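Introduction to Household Materials and Care
Coltholm Open Textbooks

Chapter 2
Wood Surfaces in the Home

What you will learn in this chapter

After reading this chapter you should be able to explain why wood changes its size, to recognize the main kinds of grain on a board, to tell an oil finish from a film finish, and to choose a suitable way of cleaning for each of them.

Key words: grain, growth ring, plain-sawn, quarter-sawn, movement, finish, sheen

2.1 Why we begin with the table

In the first chapter we looked at textiles. A textile can be taken off, washed and put away. A table stays where it is, and everything in the house comes to it sooner or later: dishes, homework, parcels, toys, the shoes which somebody wants to repair. For this reason the table is a good place to begin the study of wood. It shows its history more clearly than a door or a shelf does.

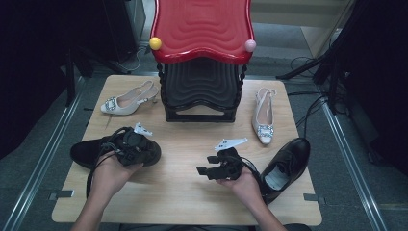
Wood was once part of a living tree, and it keeps some of the tree's behaviour. The cells which carried water are still there, like a bundle of very thin straws. When the air in the room is humid, the walls of these cells take up moisture and the board becomes wider. When the heating is on for many weeks, the board gives the moisture back and becomes narrower. This is called movement. Along its length a board hardly moves at all. Across its width the change can be large enough to open a joint or to bend a top which was fixed too tightly.

The old furniture makers of the Sinov valley knew this well, although they did not use our terms. They fixed a table top to its frame with small wooden buttons, and the buttons could slide in a groove. In July, when the valley is most humid, the top could grow, and in winter it could shrink, and no screw held it back. You will draw such a button in Exercise 2.

2.2 Reading the grain

Each year a tree adds a new ring under the bark. The part which grows in spring is usually lighter in colour and more open, and the part which grows later is darker and more dense. When the trunk is sawn into boards, these rings are cut through, and the lines we see are called the grain pattern.

The pattern depends on the direction of the cut. If the saw passes through the log in flat slices, the board is called plain-sawn, and the rings often appear as pointed arches, one inside another. Many people call this the cathedral figure. If the saw cuts toward the centre of the log, the board is called quarter-sawn, and the lines are straight and nearly parallel. A quarter-sawn board moves less across its width, but more of the log is wasted in making it, so the price is higher.

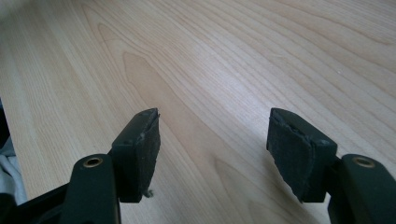 Reading time for this section: 2 minutes

It is useful to practise with your finger. Follow one line from the end of the board until you lose it. Where the line runs out at the surface, the fibres are cut short, and a plane or a rough cloth may lift them there. Always wipe and sand in the direction in which the lines run.

2.3 Finishes

Bare wood takes in stains quickly, so most tables receive a finish. An oil finish goes into the wood and leaves the surface open to the touch. A film finish, such as varnish or lacquer, stays on top and forms a thin skin. The light reflected by a finish is called its sheen, and it may be matte, satin or gloss.
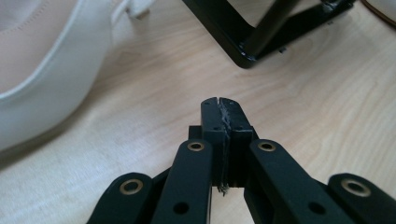
To prepare a board for oil, the students at the Chin workshop sand first with 100 grit paper and then with 200. They remove the dust with a dry brush before the oil is put on. Two thin coats are better than one thick coat, which may stay sticky. Cloths used for oil must be spread flat outdoors to dry, as a folded cloth can heat up by itself and catch fire.

A film finish asks for less care from day to day. It is wiped with a damp cloth and then dried. When it is scratched, however, the repair is more difficult, and this is the subject of section 2.4. A table of common finishes is given on page 141.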